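Tronden Open Tote, grey, large

Home > Storage > Totes and bins > Open top

In stock at Hondthorpe. Lorente branch to order.

Big grey open-topped bin for mixed stuff. Bottles, tubs, refills, returns, odds and ends off the bench. No lid, no divider, no faff. Smooth floor inside so things slide out when you tip it. Stands on the floor next to a table or bench and you sweep the stuff in.

We sell a lot of these to packing rooms and school stores, a fair few to people doing out a garage as well. Same bin, same price, whoever you are.

At a glance
Colour: grey, inside walls can look a bit blue under some lights
Top: open, rolled rim
Capacity: 54 litres
Max load: 18 kg spread evenly
Inside height: 400 mm
Stacks when empty: yes (nests)
Stacks when full: no, see below
Lid: none made for this size
Sold: singly or by the pallet of 100

What it's good for
Sorting returns. Holding loose bottles before they go on the shelf. Catching the last bits at the end of a shift when the proper boxes are full. Recycling, if you rinse first. Bath and cleaning stuff at home, where the bottles are all different heights and nothing stands up straight anyway – just lay them down.

What it's not good for
Food without a liner. Anything hot. Paint tins with a dodgy lid, you will never get it out of the corners. Sharp metal offcuts, they chew the floor up and then everything catches on it. Not for standing on either. Two people have rung us about that this year.

Size and fit
Measure your gap before ordering please. The rim sticks out further than the body so go by the rim figure on the size sheet, not the base. If it's going under a table leave a hand's width at the top or you'll be dragging it out every time you want something. Next to a table is better. Push it right up against the side so nothing drops down the gap.

On carpet it stays put. On a painted or polished floor it can creep a bit when it's light, so get the stick-on feet (sold seperately, pack of four, same page as the labels).

Wear
Expect scuffs. The floor of the bin marks up in the first week or so and then more or less stays like that. Fine scratches, cloudy patches, the odd dark spot where something's sat. None of it goes through. We don't take returns for scuffing on a used bin, we do take them for a split wall or a cracked corner, any time in the first year, just send us a photo and the order number.

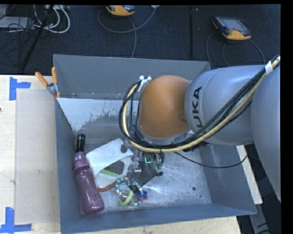
Can I use it for bottles lying on their side?
Fine for closed bottles, any way up. Check the caps are tight first and put the heavy ones at the bottom. If you keep a lot of pump tops in there use the lock clip or tape them down, they go off under weight.

Cleaning
Warm water, washing up liquid, soft brush. Tip it up to drain, don't leave it sitting with water in. Sticky labels come off with a bit of cooking oil left on for ten minutes. No wire wool. No neat bleach, it dulls the walls and the smell hangs about. Pressure washer is OK from a distance, keep it off the printed size mark on the base or it'll lift.

Static dust – grey bins show it worse than the blue. Wipe with a damp cloth, not a dry one.

Stacking and storing
Empty ones nest. Ten high is plenty, after that they grip and you need two people to get them apart. A quick twist does it, don't yank. Full ones don't stack, there's no lid and no ledge, the top one will drop into the one below and squash whatever's in there. If you need to stack full then you want the Mirkenstead crate, same footprint near enough, costs a bit more, has the ledge.

Lifting
18 kg is the limit for the bin. Might not be the limit for your back. Grip under the rim at the two short ends, not the long sides, the long sides flex. Half fill if it's going up stairs.

Labels
Plain card holders clip over the rim. Writing on the wall with marker works but it does ghost after a while, even when you scrub it. White paint pen shows up best on the grey.

What customers say
"Had four of these by the packing bench since July. Take a right hammering. Bottoms are scratched to bits, still fine." – Wajid Ansari, Mirkenstead

"Bigger than I thought. Measured the base not the rim, my fault. Moved a shelf."

"Good bin. Wish it had a lid."

We've asked the maker about the lid. Still waiting.

Delivery
Order before noon for next working day on singles. Pallets go on a seperate lorry, allow a week, somebody has to be there to sign. Tail lift is included, taking it past the kerb isn't. Collection from Hondthorpe is free, bring the order number, go round to the side door and ring.

Bins come nested with no outer box. Might be a bit dusty inside from the warehouse. Rinse before first use.

Returns
Unused, within 30 days, you pay the carriage back. Nest them how they came if you can. Faulty ones we collect.

Goes with this
Card label holders, clip on
Stick-on feet, pack of four
Liners, clear, on a roll
Wheeled base, takes one bin, brakes on two wheels
Mirkenstead crate, for stacking full

Price and stock checked 25/11/2025. If the basket shows a different price, the basket is right. Ring the shop for anything over one pallet.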